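Home | Journal | Current issue | Contact

4. Breakfast provision and attendance in Ombridge primary schools

Ashwin Iyengar, Malathi Hegde

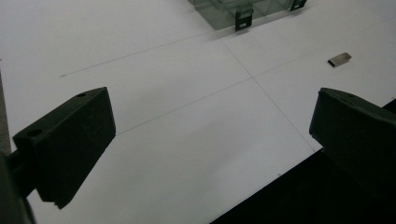

Figure 2. Two black gripper fingers over a white table surface.

4.1 Setting and sample

The survey covered 16 primary schools in Ombridge, of which five already ran a free breakfast club. Parents returned 3,521 forms in April. Each form asked what the child had eaten before school on the previous day, and whether fruit was offered at home in the morning.

4.2 Findings

Pupils at schools with a club were more likely to have eaten fruit or wholegrain cereal. The difference was largest in the youngest classes and small in the final year. Attendance was slightly higher on club days, although Hegde and Cárdenas caution that the clubs also open earlier on those days. Forms which gave only a drink were counted as no breakfast.

Last updated: 7 Feb 2020
Shares 16 | Comments 2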